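November, sample room notebook, afternoon

Third round on the Todach triangle top. Same problem as the second round: the cup edge ripples when the top is tied, mostly on the outer side near the underarm. On the dress form it looks fine. On the fit model it lifts away from the skin as soon as she raises an arm. The form has no give, so I am going to stop trusting it for this style.

What I changed since last time:

Cup elastic cut down from the old length. I took it off the outer edge only and left the neckline edge alone. Stretched it evenly by hand between the notches and zigzagged it to the wrong side, then turned and topstitched. Two notches per edge now, where there used to be one in the middle.

Bottom casing narrowed so the cups slide less along the cord. They still slide, but you have to mean it.

Neck ties moved to the very tip of the triangle. Before, they came off slightly toward the center and pulled the cup inward.

The outer edge is better in the medium. In the large the ripple is still there, a bit lower down. I think the pattern was graded by adding the same amount all the way around, and the large needs more length on the outer side than the inner. Laid the medium and large cups on top of each other and the outer curve is nearly straight on the large. That will ripple whatever elastic goes on it. Redrew the curve in pencil on the large card pattern, not yet on the master.

Fabric is the Koltberg recycled knit, the matte one in rust. Behaves well under the needle with a stretch tip. Skipped stitches on the first seam until I changed to a fresh one. It curls toward the right side when cut, so cut pieces should stay flat under a weight until they are sewn. The shiny version from the same mill does not do this and I would not assume the two can be swapped. The recovery is different too. I pulled a strip of each along the ruler, held it and let go, and the matte came back slower.

Lining question is still open. Todach wants the cups fully lined but thin, with a pocket for a removable pad. With lining, pocket and elastic all meeting at the underarm there are too many layers to turn neatly. My suggestion is to stop the pocket short of the underarm seam and bar tack it.

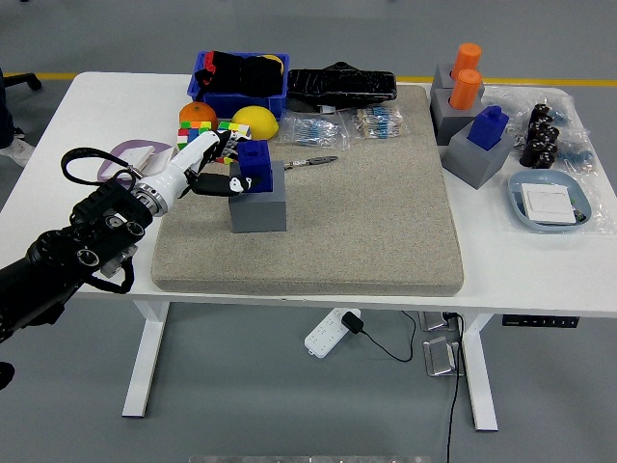 Saodah Sitompul disagrees on the pocket. Her note on the sheet says that if it stops short, the pad will fold over on itself the first time the top goes through the wash, and that customers complain about folded pads more than they ever complain about a thick seam. She would trim the lining back inside the seam and grade the layers, and keep the pocket full size.

Fair point, and she has handled more returns than I have. I will make one cup each way and put both through the wash in a mesh bag with the pads left in. Same top, left cup hers, right cup mine.

Ties. The spec asks for long spaghetti ties at the neck and back. We have been turning them from bias strips, and it takes forever and they come out uneven. Tried straight crossgrain strips today and they turn much more easily, with a little less bounce. For a tie I doubt anyone would notice. With the Ueda elastic cord inside they were too bulky to knot well, so no cord. Knotted the ends and trimmed them close. The knots hold on the matte. On the shiny they work loose, and if that colorway goes ahead the ends will want a metal tip or a few stitches through the knot.

Bottoms. Two versions on the rack, the high leg with side ties and the plain cheeky cut. The high leg is close to done. Back coverage is what they asked for, the leg elastic lies flat, and the fit model had no complaints apart from the tie placement, which sits right on the hip bone and digs when she is lying on her side. Moved it forward by the width of my thumb and marked the pattern. The plain one rides up. I suspect the back rise is too short, though the gusset may also be set too far forward. Change one and then the other. I changed both at once on the last style and learned very little from it.

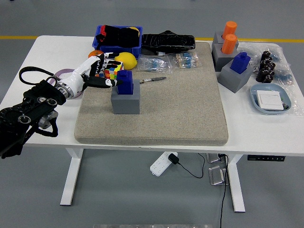
The leg elastic on the plain bottoms was sewn at a one-to-one ratio in front and pulled slightly in back. Keep that. When I tried pulling it all the way around, it left marks on the model within the first 20 minutes and she asked for them off.

Pool wash results, first batch. Swatches were soaked at the strength Skomedholm uses in their lap pool, rinsed in tap water and hung in shade. 40 soaks so far. Rust has dulled a little at the edges. The black looks the same as when it went in. White with lining shows through more than it did at the start, so the single lining on white is out as far as I am concerned. Thread is holding on all of them. One swatch of the narrow elastic has gone wavy and will not come back. It was from the end of an old roll with no label on it and I have thrown the rest of that roll away.

Still no salt water or sunscreen test. Sunscreen matters more, especially on the white and the pale pink. Aqeel Kakakhel says he has two kinds at home, a spray and a thick mineral one, and will bring both in.

Production side: Todach is talking about 3,000 sets across the first order, tops and bottoms sold separately but cut together. They want to see five finished samples before they confirm. We have almost enough rust for that, and the black is fine. Before cutting, someone needs to ask Koltberg if the next roll is from the same dye lot. The last two rusts did not match, and a top from one with bottoms from the other looked like a mistake.

To do next:

Copy the new outer curve from the large card to the master, then check it against the small.
Sew the split pocket test, wash, compare with Saodah.
Back rise up on the plain bottoms. Leave the gusset where it is.
Order stretch needles, the box has one sleeve left.
Dye lot question to Koltberg.
Size labels: printed transfer or sewn in? The sewn one scratches. Transfer came off the black swatch during the soaks and stayed on the rust, no idea why. Try a second pressing at a lower heat and a longer time.

Steam iron is leaking again at the base. Using the small one for topstitched edges until it is looked at.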